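HOME AND WORKSHOP MAINTENANCE 242
Unit 3 Handout: Sorting and Storing Hand Tools
Billwood Adult Learning Center
Revised 15 May 2022

Read this before the second bench session. Bring your own tools if you have them. If you don't, you can sign out a starter kit from the cabinet in Room 289.

Why storage comes this early

Most of the tools used in this course are cheap and will last for decades if they are kept dry and not banged together. Screwdriver tips chip, plier jaws get nicked, and small parts end up at the bottom of a drawer where they scratch everything else. In the September section we left storage until the end of the term, and by then several kits were missing pieces. It now comes before measuring and marking.

Terms used in this unit

Striking tools: hammers and mallets.
Gripping tools: pliers, locking pliers, adjustable wrenches.
Turning tools: screwdrivers, nut drivers, hex keys.
Hardware: screws, nuts, washers, hooks, and anything else that stays behind in the finished job.
Open storage: a bin, tray or pegboard with no lid.
Closed storage: a box, drawer or roll that has to be opened before you can see what is in it.

Choosing a container

For a small set, a shallow bin works better than a deep one. In a deep bin the short tools go to the bottom and you dig for them. Clear plastic lets you check the contents from the side, and it wipes clean with a damp rag. Its weak point is the corners, which can crack if a heavy hammer is dropped in -- set it down instead.

Metal boxes are stronger but will rust if a wet tool is put away in them. Canvas rolls are good for screwdrivers and chisels and poor for anything with a large head.

The Rerkell bins on the back shelf are for class use only. The Belmonte drawer units along the wall are for power tool accessories, and hand tools should not go in them.

What a mixed bin looks like

A small kit often ends up as one pile. The bin below holds a hammer, a pair of pliers and a black-and-yellow screwdriver, and the tools lie across each other in one half of it. The pliers are spread open, so they take up more room than they need to, and the screwdriver rests over the hammer handle. There is a small round piece of silver hardware in with them. Most of the upper part of the bin is free, so a set like this can be laid out properly without a bigger container.

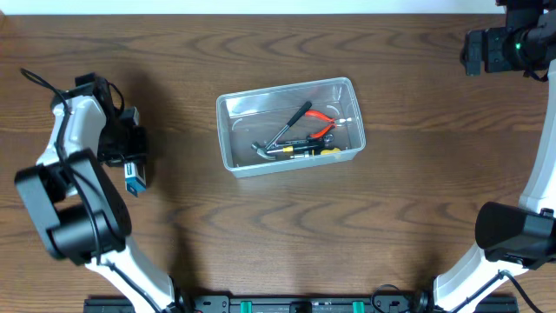

Bench exercise: laying out a small bin

Work in pairs. You need one shallow bin, a dry rag, and a hammer, pliers and screwdriver.

1. Take everything out and set it on the bench.
2. Wipe each tool, including the handle. Look for rust at the plier joint and on the screwdriver tip.
3. Close the pliers.
4. Lay the hammer along one long side, head in a corner.
5. Put the pliers and screwdriver next to it, handles all pointing the same way.
6. Place loose hardware in a lidded cup or a small bag. Label it if you know which job it came from.
7. Carry the bin across the room and back, then check whether the tools have moved. If they slide, cut a piece of rubber shelf liner to fit the floor of the bin.

Write down which layout you used -- a quick sketch is fine -- and keep it with your notes for Unit 4.

For next time

Read the section on tape measures and squares in the course packet. Kits signed out from Room 289 go back to the cabinet before you leave.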